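Ovley Sorting Cell - README

Version of February 22, 2020
Maintained by Cauã Araújo, with Sum-yee Pan and Bheki Maluleke

What it is

Ovley is a two-arm table cell which we build in the shared workshop in Prundton. It takes small electronic parts out of bins, puts them on a tray in the middle, and puts them back. With it we record demonstrations: a person moves the arms by remote handles, and the computer saves the joint positions and the picture from the fixed camera. This file explains how the cell is arranged, what is inside the recordings, and which problems we already know.

We do this in our free hours. Please read the whole file before you use the cell or the data, especially the part about cables.

What is in the recordings

There are 979 episodes in the present release. Each episode is one attempt at one task. Of these, 97 are marked as failed, and we keep them in the same folder with the word "fail" at the end of the name. Do not delete them, Chia-hao Liu uses them for his slip detector.

One episode folder contains:

- joints.csv - time, joint angles of the left arm, joint angles of the right arm, opening of each gripper
- top.mp4 - video from the fixed camera
- notes.txt - free text by the operator, can be empty
- task.txt - one line, the name of the task

The time in joints.csv is in milliseconds from the start of the episode. The video starts a little later than the joint file. The script align.py corrects this, but you must run it yourself, it is not automatic.

Tasks

to_tray: take one part from a bin and lay it on the paper of the tray.
from_tray: return one part from the tray to the bin named in notes.txt.
kit: bring one round board and one wire harness to the tray, side by side.
swap: exchange a harness on the tray with another one from the right bins.

The kit task is the most useful one, in my opinion, and also the slowest to record. The board is easy. The harness is not, because the loose ends go where they want, and the gripper can close on two wires or on none.

Table and parts

The table is white and has a seam in the middle. We use the seam as our zero line. Four yellow plastic bins stand on it, two at the left and two at the right, and between them is the stainless steel tray with a sheet of white paper on the bottom. The paper is important. On the bare steel the thin wires are hard to see under our lamps, and the reflections move when an arm passes.

The round boards are red and come from old ceiling sensors. Tin-yau Yuen brought a full box of them, with the harnesses mixed in. They are dead boards, so nobody must worry about static. The small loose wires and connectors come from the same box.

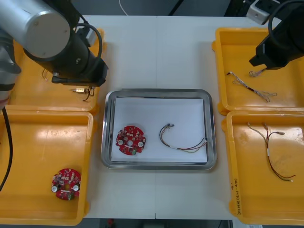
Starting the cell

1. Check that no person has hands over the table.
2. Switch on the arm controllers, left first. The right one waits for a signal from the left one and gives error 12 if it does not receive it.
3. Wait until both arms have made their homing move.
4. Start the program with run_cell.sh.
5. Put fresh paper in the tray if the old one is bent or has marks.
6. Look at the camera preview. All four bins must be inside it completely or nearly.
7. Type the task name and press Enter. The recording begins after a short sound.

To stop, press the space bar. To stop in an emergency, use the red button on the operator side, and afterwards repeat from step 2.

Speed

The tip of each arm is limited to 250 mm per second. Please leave this number alone. With higher values the left arm shakes at the end of a long move, and the joint file becomes noisy. Bheki has tried a stiffer mount for it, and the new mount is better, but we did not yet measure how much.

Cables

The cables of the arms are on the outside. They make loops around the housing, and they can hang down at the side of the table. Before each session move every joint slowly by hand control and watch that no loop catches a bin. A bin which is pulled by a cable moves only a few millimeters, and then the next recordings are wrong without any message.

Known problems

- The bins have shiny inner walls. Under the strong lamps there are pale spots, and the detector sometimes takes them for a part. Matte spray did not hold on the plastic.
- A gripper often covers the part it is going to pick. The camera is fixed, so there is no second view. We want to add one.
- Thin wires on the floor of a bin are missed by the detector when they are alone. In a bundle they are found.
- Some harnesses have a short white band and some do not. The label file does not make this difference.
- When both arms want the tray at the same time, the program lets the left arm go first. This is simple but not efficient.
- Episodes in the folder "samuel" were recorded with an older gripper, which we named Samuel. The opening values there have another scale. Use the option --old-gripper when you load them.

Files in this repository

run_cell.sh - starts everything
align.py - corrects the time between video and joints
view.py - plays one episode
check_bins.py - compares the bin positions with the saved ones
cletgate/ - the small library for talking to the arm controllers. It is a separate project with its own README, we only keep a copy here.

Run check_bins.py at the start and at the end of a session. If the second result is different from the first, write it in notes.txt of the last episode.

Use of the data

You can use the recordings for study and for your own projects, also at work. Please mention the Ovley cell and write which release you used. We do not promise that the labels are right. If you find a wrong one, open an issue with the episode name and the time in the video.

Changes in this release

- Added the swap task.
- Failed episodes are now marked in the name and no more in a separate list.
- New paper holder tried and removed again - it was in the way of the right gripper.
- Corrected the units in joints.csv, now degrees everywhere.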